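Flestano Brings Gripper Automation to Its Skustgate Packing Site

Routine pick-and-place work moves to robot cells; all current staff keep their jobs

SKUSTGATE, 4/5/19 – Flestano, a contract packer of household and personal care goods, said today that it has started using robot cells on the bottle lines at its Skustgate site. The cells pick up filled bottles and place them in shipping trays, a job that until now has been done by hand on every shift.

The first two cells went into use in March. Three more will follow as the lines are rebuilt, for a total of 5. The cells were built by Kazemi, an equipment maker that has supplied conveyors to Flestano in the past. The software that runs them is called Flakodley and was written by Flestano's own engineering group.

Skustgate employs 340 people. Of these, 72 work on the bottle lines. Flestano said that no one will be laid off as a result of the project and that hourly pay will not go down for anyone whose job changes. The company has put both points in writing and posted the letter at the time clocks and in the break room.

"People asked about their jobs first and about the robots second, so we answered in that order," said Yasaman Shahbazi, who manages the Skustgate site. "The letter is one page long. It says who is covered, what happens to pay, and who to talk to if you think we got it wrong."

What the cells do

Bottle packing at Skustgate is a job with short runs. A line may handle one product in the morning and a different one after lunch, and the bottles vary in height, shoulder shape, cap and stiffness. Older automation needed a new set of metal tooling for every bottle. For the large orders that cost was worth paying. For most of the work it was not, and those bottles were packed by hand.

The new cells use a two-finger gripper that can be used on a range of bottles without a tooling change. An operator selects the product on a screen, runs six test picks and signs off before the line starts. If a bottle is not on the list, the operator calls the engineering group and the line is packed by hand until the product has been added.

Adding a product starts with a person. A worker who knows the line takes a hand-held gripper and handles the bottle with it many times, at a bench, with other things standing nearby. The recordings are then used to set up the cell. Flestano calls this work "showing," and it is now a regular assignment at Skustgate.

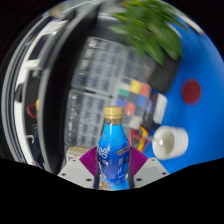

Showing is done in two-hour blocks, with a break in the middle. Workers choose their own way of approaching a bottle, and they are asked to vary it. They pick from the left and from the right, from low on the body and from higher up, and they are told to leave mistakes in the recording and mark them afterward. Bad grips are sorted into a separate group, which the engineers use to check whether the cell can recognize a pick that is going wrong.

So far 32 products have been added this way. Flestano plans to continue through the rest of the catalog, beginning with the products that are ordered most often.

"A clear bottle is hard for a camera, and a soft bottle is hard for a gripper," said Manouchehr Rashti, head of engineering at Flestano. "The packers already knew which products gave trouble. We had a list from them before we had a working cell, and it was a better list than ours."

Rashti said the early tests showed two problems that the project team had not planned for. Labels with a glossy finish caused the cell to stop too often under the old ceiling lights, and the lights over both lines were replaced before the cells went into use. The second problem was the trays. Some of them had bowed in storage, enough for a person to correct without thinking but enough to make a cell place a bottle on the divider. Trays are now checked when they come in, and bowed ones go back to the supplier.

What changes for line workers

Before the change, a packer on the bottle lines stood at one station for most of the shift and moved bottles from the belt to the tray. Sore wrists and shoulders were the most common complaint recorded by the site nurse for this group. Packers rotated between stations, but the motion was much the same at each of them.

On the lines with cells, the work is now divided into four assignments: running the cell, checking packed trays, bringing in materials, and showing. Packers rotate through the first three during a shift. Showing is scheduled a week ahead and is open to anyone who has finished the training, including workers from lines that do not have a cell yet.

The training takes three days and is paid at the normal rate. One day covers safety and how to enter and leave a cell. The second covers the screens, product changes and what to do when the cell stops. The third is spent at the bench with a hand-held gripper. There is no written test. A trainer watches each worker carry out a product change and clear a stop, and signs the record when both have been done correctly.

Workers who run a cell move up one pay step once the training record is signed. Those who prefer to stay with hand packing may do so. Flestano expects hand packing to continue at Skustgate for gift sets, samples, very small orders and any product that the cells cannot handle well.

"I would not call it easier work across the board," Shahbazi said. "It is less tiring on the arms. It asks for more attention, and there is more walking. Some people like it better and some have told me they miss the pace of the old line – you could talk to the person next to you. We moved two of the checking stations closer together because of that."

Shift supervisors have new duties as well. They receive a list of stops at the end of each shift, with the product and the reason for each one, and go through it with the crew at the start of the next. Stops are logged by cell and product. The log does not record the name of the operator, and Flestano said it will not be used in reviews or for discipline.

Safety

Each cell is enclosed on all sides and has an interlocked door. Opening the door stops the arm. It can be started again only from outside, by the person who holds the key for that shift. Stop buttons are placed at the door, at the infeed and at the tray side.

The noise level was measured before and after the cells went in. The belts are the main source of noise on the bottle lines, and hearing protection is still required in the whole area.

The walkway between the two lines has been widened and repainted. Pallet jacks now use the outer aisle only. Workers had asked for this change before the project began, and it was carried out while the floor was closed for installation.

Next steps

The third cell will be installed on the line that packs mouthwash and other liquids in clear bottles. Installation will be done over a planned shutdown so that no shifts are canceled. The fourth and fifth cells depend on work to the compressed air supply, and Flestano will give dates for them when that work has been scheduled.

Flakodley will also be changed in response to requests from operators. The next version will have larger text on the product screen, a Spanish-language option and a button that sends a stopped product straight to the engineering group with a note. At present operators write these notes on paper, and some of them have been lost between shifts.

Customers do not need to change their bottles, caps or labels. Flestano asks that customers who are planning a new bottle send two trays of filled samples before the first order, so that the product can be shown and tested in time. Samples will be returned on request. Lead times and minimum order sizes stay as they are, and current price agreements are not affected.

Kazemi will service the arms and enclosures under a maintenance agreement. Daily cleaning and first-line repairs will be done by the site's own maintenance crew, who took part in the installation and have a set of spare fingers, belts and sensors on the shelf.

Family members of employees can see one of the cells in operation at the site's spring open house. Closed shoes are required on the packing floor, and children must be with an adult.

About Flestano

Flestano packs liquid household and personal care products for brand owners and retailers. Its services include filling, labeling, tray and carton packing, and storage. The Skustgate site runs bottle lines, pouch lines and a hand-packing department.

Media contact

Flestano Press Office, Skustgate. Interviews with Yasaman Shahbazi and Manouchehr Rashti can be arranged through the press office. Visits to the packing floor are possible on weekday mornings by appointment.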